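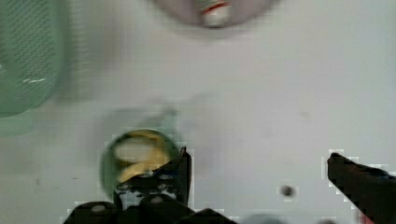

3.2 Name recall for screen actors

Second task was free recall. Participants got a genre word on screen (western, soap, musical, heist) and typed as many actors as they could before the timer ran out. No prompts, no spelling penalty. Sixty-three people finished it; five more started and dropped out before the musical block, so their data is gone from everything below.

Coding was done by Haverford and checked by Yazzie. Disagreements mostly over stage names. Someone types a surname shared by a father and a daughter, both actors, and which one do they mean? We went with the genre. Not perfect. Where genre didn't settle it the answer was coded as ambiguous and left out of the totals, but kept for the error analysis in section 5.

Soap actors were recalled by character name far more often than by their own. We'd expected some of this, Somogyi reports the same for radio serials, but not the size of it. Western was the opposite: real names nearly every time, and the character names almost never turned up. Older participants drove most of that pattern. Musical sat in between, heist too thin to say anything.

Figure 4. Work surface, top view, with green-rimmed glass jar in the lower middle left.

Order of recall is the more intresting bit. People came out with leads first, then a run of faces they tied to one film, then a long gap, then stray names from television. Gap length didn't track age. It did track how often a person said they went to the cinema, going by the March questionnaire (Numero version, not the older Stinell form, which asked about theatre and film in one question and so is no use here).

One caution. The genre words were not matched for how common they are, and "heist" got blank looks from some of the younger group. Mododetti's list would of been a better choice and we'll use it for the follow-up. Colour of the prompt text was also changed partway through, from grey to black, after complaints it was hard to read. Checked for an effect, found none, moved on.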